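Speaker notes: Two tables and the snacks between them
Talk for the Skonditberg spring meeting on shared rooms, April
Time: 12 minutes, questions after

Opening

Good afternoon. I will speak slowly, and I ask you to raise your hand if a word is not clear. English is my third language, and snacks are my subject.

At Koltis we share one long room with people from Forkix. We share the kettle, the coat hooks and also the food. In the first year we had no rule for the food. It lived on the window sill, in drawers, and in the pocket of one winter coat until summer.

(pause, let them laugh if they want)

Slide 2. The problem

The snacks did not disappear because people were greedy. They disappeared because they had no place. A person opened a bag, put it down where he was standing, and went to a telephone call. After this the bag belonged to no one. I found open bags behind the printer, and I found crumbs in the drawer for stamps.

In one year we spent 1089 on snacks (in our money, please do not convert it now) and we threw away more than I like to tell.

Slide 3. The two tables

So we made it simple. One table is for keeping, one table is for opening.

The keeping table is the grey one. Closed bags stand together there in one group, and the same kind goes with the same kind as far as possible. Drinks and small bottles stand at the side of the group and never behind it, where they fall when you reach over.

The opening table is the wooden one. You take one thing from the grey table, you bring it to the wood, and there you open it and share it. The wood is easy to wipe and everybody can come to it.

Say here: the rule has to fit in one sentence. Ours is "grey is closed, wood is open". New colleagues understand it on the first morning.

Slide 4. What we buy

We order from a wholesaler in Rees. One box has 36 small bags. This is enough for us until the next order, if there is no birthday.

We tried large bags first. They are cheaper, but they go soft before the bottom is reached. Small bags cost more and we throw away less. I do not have a nice chart of this. I have only my bin, which I carry down myself.

Sweet or salty? We asked, and the answers were so different that we buy both and stopped asking.

Slide 5. Things that went wrong

A basket. We bought a pretty basket for the grey table. People put in keys, batteries and a glove, and the bags were at the bottom and broken. We took the basket away.

A list. For one month everyone had to write down what he took. It made a bad feeling — one colleague brought his own biscuits and ate them in the stairs.

Paper. Sheets of paper come to any flat place during the night, I think. We now clear the tables at four in the afternoon, only the paper, and it takes two minutes.

(look at the clock. If late, jump directly to the last slide)

Slide 6. What I would do in your room

Begin with the tables you have. Do not buy furniture for this. Choose two that look different from each other, so that the rule can use the colour or the material. Put them near, one behind the other if you can, so that a person carries the bag only a few steps.

Write the rule on a card for the first weeks, then take the card away. If people still do it right, you are finished.

Last slide. Leave it on during the questions.

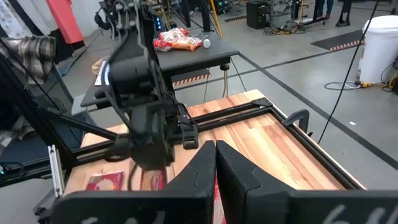
By the keeper of the snack tables, Koltis, Skonditberg

For the questions: the wood is the one with the strips in orange, tan and reddish colours, and the red package with white and yellow printing is lying on it. The red and orange bags are on the grey table behind, with the small white bottle just to the right of them. If somebody asks about nuts and allergies, say that we keep them in a separate cupboard with a label, and offer to send the label by post.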